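4.3 Drawer and Utensil Tasks: What to Expect

The Clavitz household unit can carry out a limited range of kitchen chores. Owners should read this section before assigning any task that involves a drawer. In the Tredville home trials, the unit was given 373 drawer tasks and completed 310 of them without help. Most of the remainder failed at the same point: picking up one thin item from among several lying together.

Demonstrating a task

1. Clear a space on the worktop and place the receiving container where it will normally stand.
2. Open the drawer fully. The unit does not yet judge a half-open drawer reliably.
3. Start the demonstration from the Tasks menu.
4. Move the items at an ordinary pace, using both hands if you would usually do so.
5. Repeat the task eight times, then select Save.

Note: Steadying oneself with one hand while sorting with the other is natural for a person and need not be avoided. 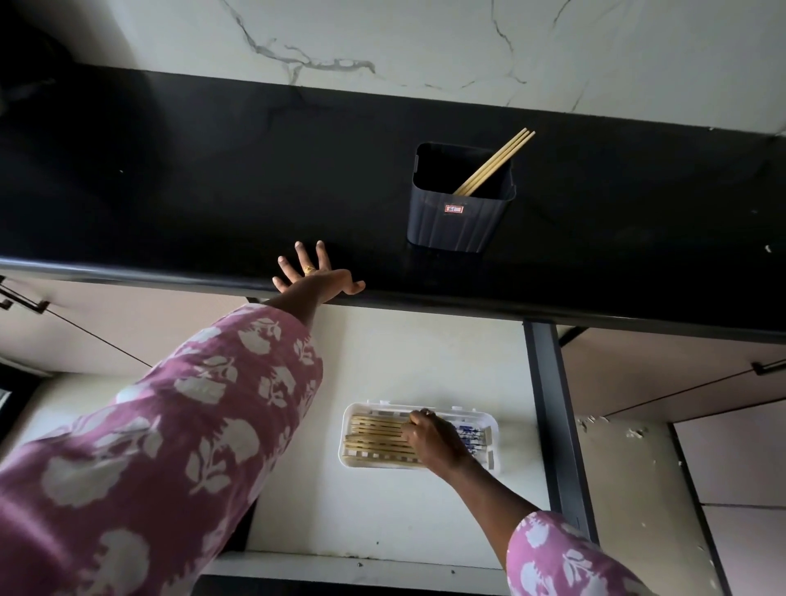
Chopsticks, skewers and straws remain the hardest items in this group. A person separates them by touch and scarcely looks. The unit relies mainly on sight, and it may lift two or three together or none at all. Wrapped items are handled more slowly — the wrapper can slip or fold in the grip.

6. Run the saved task once under supervision. Keep one hand near the Stop button.
7. If the unit lifts more than one item on three successive attempts, cancel the task and complete it by hand.

Caution: Do not assign drawers containing knives, peelers or glass. Keep children and pets away from an open drawer while the unit is working.

Caution: Check that the drawer runs freely before each session. The unit will not recognise a worn or damaged runner.

Owners who need a drawer sorted quickly should, for the present, do it themselves. Questions about this section may be addressed to Prasanna Khan, Owner Support, Mornport.

Related sections
4.2 Worktops and Spills
4.4 Loading a Dishwasher
5.1 Folding Small Towels

Shared 8 times | 1,566 views
© Clavitz | Contact Owner Support | Back to top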